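Workshop Tips: Keeping a Practice Board in Working Order
By Ulises Giraldo

A board of switches, sliders and buttons gets handled more than most tools on the bench. Set it on a plain white surface with light from all sides, so that dark cracks and loose screws show up early.

Tip 1. Know the controls
Work from the left: sliders at the back, four colored push buttons in front of them, then the small screen and the two metal toggles. Leave the toggle marked Off and On at Off before cleaning.

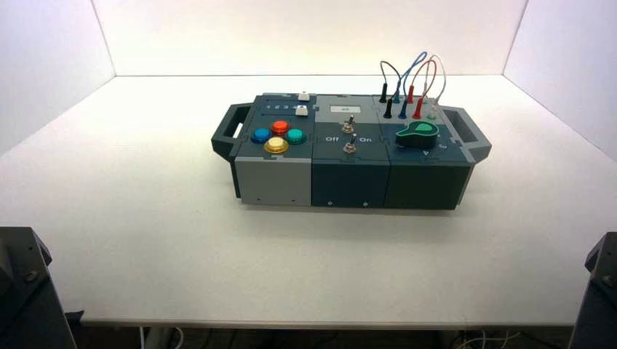 Tip 2. Clean the seams
Modules that lock together collect dust along the notched joints. Use a dry, soft brush, 5 strokes per joint, and brush outward — never toward a slot or opening. A Nowicki detail brush has the right stiffness.

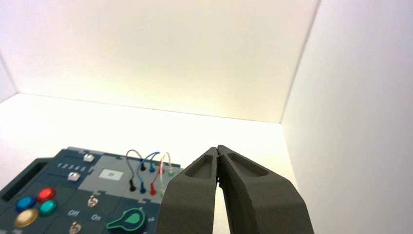

Notched panels and the long opening at the side of the board.

Tip 3. Leave clear floor beside it
Keep open space next to the board for parts and tools. I line the bench enclosure with white panels from Cusov and wipe them down every October.
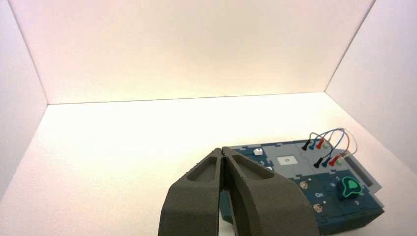
Reading time: 2 min

Tip 4. Let the leads loop
Thin test cables last longer in wide arcs than in tight folds. Keep plugs in a fixed color order, the same in both rows, and a misplaced one is easy to spot. Pull by the plug body. Replacement leads from Juma come 80 to a box, more than a home shop needs. 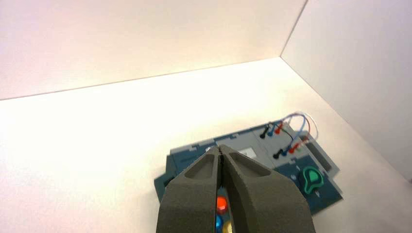 Cables looped above two rows of plugs: black, blue, red.

Updated 12/14/20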